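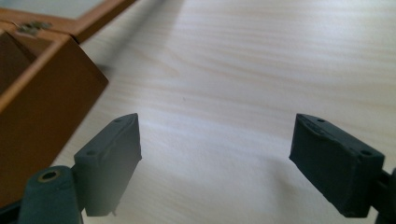 Delska, April 21, 2026

I went to the Gemetti open day mostly for the tables. We've been putting off buying one for the kitchen for ages, and a friend told me their workshop lets you walk right through and touch everything, so off I went with a tape measure in my bag and no breakfast.

The pale wood is what got me. Cream and beige, with a faint wavy grain you only really notice when you get down close, and where the light hits it hard it goes nearly white! I kept running my hand over one top by the window (there was a soft gray shadow across it and a little dark speck on the wood, and I did try to rub the speck with my thumb). I like a table that's plain like that. Our old one has so much going on in the finish that you can lose a pea on it.

Kgomotso Radebe took our group through. She started us in the drying room, which smells wonderful, and told us there were 1,682 boards stacked in there that morning. Somebody asked if she'd counted them herself and she said no, the computer does it - but she looked like she might. Then the sanding room, where it was too loud to hear much, and I ended up just watching a man turn a tabletop over on his own like it was a tray.

Pieter Baloyi does the finishing talk, and that was my favorite part. He had oiled and waxed samples side by side and let us pour coffee on them (I poured a lot). The waxed one marked faster. He oils his own table at home every September and says 2 thin coats beat a thick one, so I wrote that on my hand.

Coffee was $2, the parking was a muddy field, and the line for the seconds shed was long enough that I gave up on it. A small side table in there was going for $300, I heard, and a bench for $200. I'm still thinking about that bench.

They're open again in September. Bring boots, and measure your doorway before you go - I only measured the kitchen.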